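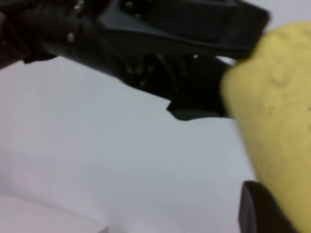

Chapter 6
Looking After the Gripper

A gripper wears faster than any other part of the arm. It touches every part, takes every small bump, and works itself loose a little with each cycle. In this chapter we stay with the training cell at Jakside, where a Liang arm handles soft parts over a light work surface.

The cell runs 1,158 cycles in a normal shift. Its service sheet calls for a screw check every 27 hours and new finger pads after 143. Both jobs are done with the arm parked and the air shut off.

Start with the screws you can see on the black housing. The silver heads are easy to find. Others sit back in the shadow under the top plate, and those are the ones that get skipped - use a flashlight and a long driver.

Next, look along the bottom edge of each finger. A worn pad lets a part turn in the grip, and the camera at the wrist will often show this before the part drops.

6.1 Before You Begin
Read the lockout steps in Chapter 2 again. You will need the Brorkano driver set, a clean rag and the cell logbook.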